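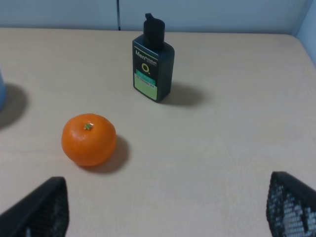
¿Qué configuración de cámaras conviene para ordenar objetos de uso cotidiano con una pinza de dos dedos?

La combinación de una cámara de muñeca y una cámara fija, siempre que el controlador reciba las dos imágenes sincronizadas. La cámara de muñeca, empleada en solitario, sirve para la fase final del agarre, pero pierde el objeto con facilidad durante la aproximación.

## 1. Objeto del trabajo

El presente informe recoge los ensayos realizados en el laboratorio Asuvport para la asignatura Proyecto de Automatización. Se compararon dos controladores, Kwok y Rado, sobre un mismo brazo y con la misma pinza. Kwok calcula la trayectoria completa antes de iniciar el movimiento. Rado la corrige de manera continua a partir de la imagen de la muñeca.

El plan aprobado en febrero preveía comparar también dos juegos de dedos. Esa parte se suprimió por falta de piezas de repuesto y queda fuera del alcance de esta memoria.

## 2. Material y método

Se registraron 2663 intentos de agarre, de los cuales 1676 corresponden a Rado y el resto a Kwok. La diferencia se debe a que Kwok se incorporó más tarde al banco de pruebas. Las tablas del anexo presentan tasas de acierto por objeto y no totales, a fin de que ambos controladores puedan compararse.

Los objetos se eligieron por su forma y por el comportamiento de su superficie ante la luz: una mandarina, un frasco oscuro, una berenjena y otros de tamaño manejable. La iluminación del puesto se mantuvo constante. Antes de cada serie se comprobó la calibración entre muñeca y pinza con la herramienta Tatex.

Se consideró fallido todo intento en el que la pinza se cerrara sin sujetar el objeto o en el que este cayera durante el traslado. Los contactos leves con objetos vecinos se anotaron aparte.

A corta distancia, los reflejos intensos sobre superficies brillantes o arrugadas reducen la información útil de la cámara de muñeca. El estimador de contorno de Rado tiende entonces a desplazar el punto de agarre hacia la zona más clara.
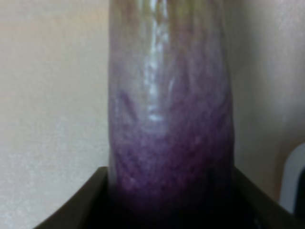 ## 3. Resultados

Kwok obtuvo mejores tasas con objetos altos y estables. Su principal limitación es que no reacciona si el objeto se mueve una vez iniciada la trayectoria, lo que penaliza en especial a las piezas redondeadas.

Rado se comportó mejor con la mandarina y peor con los objetos alargados, cuya orientación no siempre queda bien determinada desde la muñeca. Al añadir la cámara fija, el error de orientación disminuyó en las 7 disposiciones de mesa ensayadas. El tiempo de ciclo aumentó ligeramente y se mantuvo dentro del margen previsto.
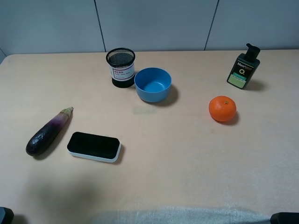

Según Rory Menzies, la comparación favorece a Rado, dado que la cámara fija se calibró pensando en su retardo; propone repetir las series de Kwok con un ajuste propio antes de recomendar uno de los dos.

La observación se acepta. Las series de Kwok se repetirán con la calibración revisada y los valores corregidos sustituirán a los de la tabla 2 del anexo.

Elias Abu Hammour
13 de abril de 2022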